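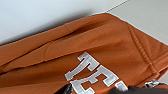

Visit report: Flitemwood garment sorting and finishing hall, July

The open afternoon at Flitemwood began at 2 with a short walk from the loading door to the sorting tables. Chepkoech Muli, who runs the finishing side, led the group and kept to the route printed on the handout.

Incoming stock is secondhand sweatshirts and knitwear, delivered in bales of 40. Each bale is opened on a pale-topped table and graded by weight of fabric, condition of cuffs and condition of any lettering. Brushed fleece goes to its own line. It sheds, and the lint traps on that line are emptied at every break.

Lettering takes the most time. Printed letters are checked for cracking, sewn-on letters for lifted corners and loose outline stitching. Collegiate pieces with block letters across the chest are handled face up until this check is finished. Puckering under a letter is noted on the ticket but does not lower the grade unless it stays after steaming. The steamer is a Jandodetti unit, older than the rest of the equipment, and it was being descaled during our visit.

Folding follows a house method called the Chege fold: sleeves back, hem to collar, one turn only. A second turn puts a crease through the lettering — this was the most common fault in the reject bin. Flat stacks are limited to 7 garments. Heavier stacks had been tried on the Hunau shelving and left ridges in the bottom pieces.

Stated output is 300 pieces per shift. We were not shown the shift log, and the question of how repaired pieces are counted was left open.

Color sorting is done by eye under daylight tubes. Rust and burnt orange share a bin with brown, a decision two of the sorters disagreed with at some length.

Visitors should wear closed shoes. Parking is behind the building, and the gate closes at 5.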